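Dalia Kabbaj
I've now read the Ukham "sixty-second pantry reset" plan so you don't have to. It costs more than my weekly shop and I have doubts.

Claim one: dried pulses are "always cheaper" than tins. Cheaper per kilo, fine. They've left out the gas for an hour and a half of simmering, and the pan you forget about and scorch.

Claim two: mix your beans and you get "complete nutrition in one pot". Kidney beans and mung beans don't cook at the same speed. You'll have mush and bullets in the same bowl.

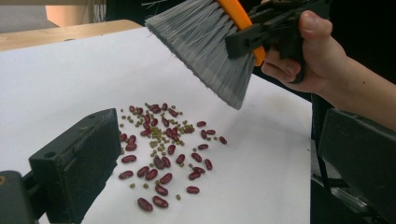 Halima Ojo: My mum always did mixed beans, she just put the big ones on first. Soak overnight, boil hard for ten minutes, then add the small ones later. Never had mush.

Fair enough Halima, your mum should have written the plan. The hard boil isn't in it anywhere, by the way. For kidney beans that's the one step I'd print in capitals.

Claim three: you'll save 3000 a year. Three thousand what? There's no currency on the page. I emailed in June and got a discount code.

And the "habit tracker" is extra. You're meant to mark each meal you cook from scratch and feel something.
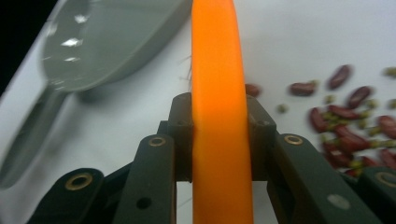 I did feel something, mostly towards whoever set the price.

Anyway, I'm keeping the soaking chart, which is decent, and cancelling the rest. If anyone has managed to cancel without ringing them up, please tell me how.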